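Hiltthorpe Workroom: progress report to the Flutisari Fund
Period covered: from the start of the grant to the end of April
Prepared by Gerd Stöcker

1. Where we are

The grant of £2,000 was for making the ground floor workroom at the Policarpio building fit for bench work: covering the work surfaces, sorting out the power, improving the light and getting storage off the floor. Covering and power are finished. Light is nearly finished. Storage has not gone to plan and is dealt with in section 5.

The room has stayed in use throughout. We worked one bench at a time and left the others alone, which was slower than closing for a week but meant that the regular Wednesday session did not have to move. It did have to squeeze up on one occasion when the electrician overran.

2. Work surfaces

When we applied, we said we would sand and reseal the bench tops. We have not done this. On a closer look the tops were sound enough, and the complaint people were making was about something else: small parts bounced and rolled on the hard surface and went on the floor, and anything with a finish on it got scratched. Resealing would have made no difference to either.

We agreed with your office by phone in the first month that the money could go on cloth coverings. We tried three kinds. The first was a green felt, which shed fluff into everything and was dropped after two sessions. The second was a rubber-backed mat sold for craft tables. It lay flat and was easy to wipe, but it smelled strongly for weeks and people asked for it to be taken away. The third was plain black fabric bought off the roll, and that is what we have kept.

The black cloth is laid over the top and is not fixed down. We had meant to clip it at the corners but the clips got in the way of people's forearms. It does move a little if someone leans and drags, and has to be pulled straight at the start of a session. Pale parts show up well against it. Black screws and dark washers do not, and we keep a couple of white saucers for those. Lint and crumbs show up very well indeed, so a clothes brush now hangs by the door.

Washing is at forty degrees with no softener. The first cloth shrank a little on its first wash, enough to leave a strip of bare bench at the back, and the later pieces were washed before they were cut. The short one has gone to the end bench, where it fits.

Hemming was done in the room on the borrowed sewing machine. One piece was left unhemmed to see whether it mattered. It frayed within a fortnight and has been hemmed.

3. Power

Before the grant, the benches were fed from wall sockets at skirting level by a mixture of extension leads people had brought in over the years. Some had no label saying when they had last been tested and one had a cracked plug top. All of the old leads have been withdrawn. The cracked one was cut up and disposed of, and the others went for testing. Those that passed have gone to the hall upstairs for use with the projector.

Each bench now has its own white power strip, fixed under the front edge of the top and within reach of whoever is working there. We had a long discussion about this. The alternative was to mount the strips underneath, which looks tidier. With the strip underneath, people had to get down on their knees to switch something off at the socket, and several of our regulars cannot do that easily. With it on top, you can see what is plugged in and what is not. The price is a certain amount of bench space and a lead running off the back.

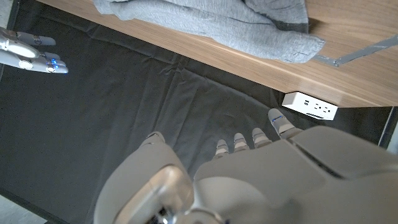 The leads off the back were the next thing to deal with. They now drop straight down behind the benches and run along the wall in a shallow channel, so nothing crosses the walkway. The channel was the cheapest part of the whole job and has made the most difference to how the room feels to walk through. It has a lift-off lid, and the electrician left spare lid sections with us in the cupboard under the sink.

Two points came out of the electrician's visit which were not in our application. The first is that the sockets on the window side and the sockets on the door side are on the same circuit, which we had not known. Kettles and the glue pots must therefore not all be on together. A notice has gone up by the kettle. The second is that the socket nearest the radiator was loose in its box. This was put right the same day and was not charged for separately.

All the new strips have been labelled with the test month and the bench letter. We would like to keep to one test a year, and have put the next one in the building diary for April so that it falls to the landlord's contractor at the same time as the rest of the premises.

4. Light

The old tubes over the middle of the room have been replaced. The new fittings are brighter and do not hum. They are also shinier, and people working with glossy plastic or glazed pots have found that they get a hard white reflection off the piece just where they want to look at it. We have moved one fitting back towards the wall, which helped at bench B and did nothing at bench C. Diffuser panels have been ordered for the rest. They were due before this report went in and have not arrived.

Desk lamps were budgeted for and have been bought. They get less use than we expected now that the ceiling lights are better. We suggest leaving them where they are until the winter before deciding whether any should go elsewhere in the building.

5. Storage

We planned a run of shallow drawers along the back wall. The supplier's drawers were delivered 80 millimetres deeper than the drawing, and in that position the door to the yard would not open fully. They were sent back. The refund has come through except for the carriage, which is in dispute. I have asked for it in writing and will let you know.

For the time being the small tools and fixings are in lidded boxes on the existing shelves. The lids are labelled, which turned out to be a mistake, as they get swapped. We are relabelling on the box fronts as we go. The Ramen boxes — so called because they once held noodles, and the name has stuck to that whole shelf — are due to be replaced with something that stacks properly. They hold offcuts, spare cloth and the odds and ends from the old leads.

A revised drawing for narrower drawers is with the supplier. If the price is no higher than the first quote we would like to go ahead without coming back to you. If it is higher we will send the figures first.

6. Use of the room

Sessions have carried on as before: mending and small repairs in the mornings, model-making and fine assembly in the afternoons, with the room let to other groups when it is free. We have had one new booking from outside Hiltthorpe since the benches were finished. The hire sheet has been changed to ask people to leave the cloths on and the strips switched off at the wall.

The comments book has entries about the cloth (mostly in favour), the lights (mixed) and the temperature of the room (cold), the last of which is outside this grant. One person wrote that the black makes the room gloomy. We looked at a grey from the same roll range and may try it on one bench when the next piece is due.

There have been no accidents to report. There was one near miss in the period before the channel was fitted, when somebody caught a foot in a trailing lead and grabbed the bench. It is entered in the building log.

7. Money

Cloth, hemming tape and thread came in under budget. The power strips, channel and electrician's time came in over, owing to the extra socket work we asked for at the sink end, and the two more or less cancel out. Light fittings were as quoted. The storage line is unspent apart from the disputed carriage. Receipts are in the folder sent with this report, in the order of the sections above, and the one missing receipt (for the clothes brush and saucers) has been covered by a signed note.

8. Next period

Fit the diffusers when they come. Settle the drawers one way or the other. Replace the Ramen boxes. Finish the relabelling. Buy 5 metres of spare cloth, wash it and put it by, as the roll is a discontinued line and we would sooner not start the whole choosing business again.

We would be glad of a reply on the drawers before the supplier's quote runs out. Visitors from the Fund are welcome at any session, and the yard door is the easier one if you are coming by car.

Gerd Stöcker
Hiltthorpe Workroom, Policarpio building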